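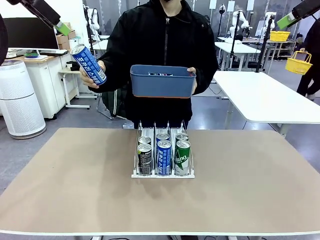 *Evstead, December*

I moved the pantry shelf to first-in, first-out this month. Before that, new cans went in front, and the back row aged until someone moved house.

The wire tray has three lanes, and each lane takes one kind of drink. Refilling from the front defeats the purpose, so I pull the old stock forward and load behind it. Wide lanes let slim cans lean, and a leaning can jams the one behind it. A strip of felt along the divider fixed that on the Dumix rack downstairs.

Dates go in a plain text file, one line per batch, sorted by expiry. The file stands at 277 lines, most of them soup and beans. A script prints anything due within 35 days. It runs at 6 a.m. and usually prints nothing.

Next job is the spice drawer, where half the jars carry no date at all.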